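Two thousand demonstrations of what?

Every few months a paper comes along claiming that robot hands have stopped being a hardware problem and become a data problem. The latest to land in my inbox is from the group at Solberg, with Embla Söderlund as first author, and it has been passed around with the kind of excitement that makes me want to go sit with the appendix for an evening. So I did.

The pitch is simple. People hold a pair of grippers, one in each hand, and do small household and bench jobs with them. The grippers record what they do. A model is trained on the recordings and then runs on a two-armed robot that was never in the room. The headline number is 2,012 demonstrations, collected without a robot, and a policy that can open and sort small parts boxes "in unseen settings."

I believe the first half. Handheld collection is cheaper than teleoperation, and anybody who has spent a week driving a robot arm through a master controller knows how bad the alternative is. My trouble is with the word "unseen."

Go to the table in the back of the paper. The 2,012 demonstrations come from 20 people, which sounds fine until you see that one task, opening a lidded box and moving screws between compartments, makes up 500 of them. The test boxes were different colors from the training boxes. They were the same general shape, on the same kind of board, at the same height. If I learned to drive in one parking lot and you tested me in that lot with the cones painted green, I wouldn't put "unseen" on my license.

Then there is the scoring. A trial counts as a success if the screw ends up in any compartment. Any compartment! The paper calls the task sorting. Jae-hoon Woo, who reviewed an earlier draft at a workshop and told me I could say so, raised this in February and was told that stricter scoring would be left to future work. It was left there.

I'd also like to know how many recordings were thrown out. The authors say that "low-quality" episodes were removed by hand, and they don't say how many or by whom. Filtering is normal. Filtering without a count makes the cost figures meaningless, and cost is the whole argument for doing it this way. If people had to record each job three times to get one good take, the savings over teleoperation start to look thin.

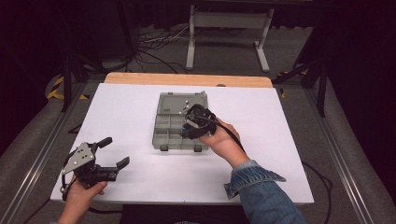
A collection session with two handheld grippers and a compartment box. Two small screws rest inside the open lid.

Small screws are a good test object, and I give the group credit for picking them. They are also where a person's skill hides the most. We adjust our grip without thinking, and we feel contact through the handle. The recordings carry the motion and the video. Whatever the wrist felt is gone, and the paper spends one sentence on it.

What would change my mind is fairly dull. Run 200 trials in a building where no data was collected. Use boxes bought by someone outside the lab, say which compartment is the right one before each trial, and publish the discarded episodes along with the kept ones. The Caletti group did something close to this for drawer opening last year and their success rate dropped hard. They printed it anyway, and I trust the rest of their numbers more for it.

Söderlund's team may well hold up under that kind of test. I'd read that paper the day it came out.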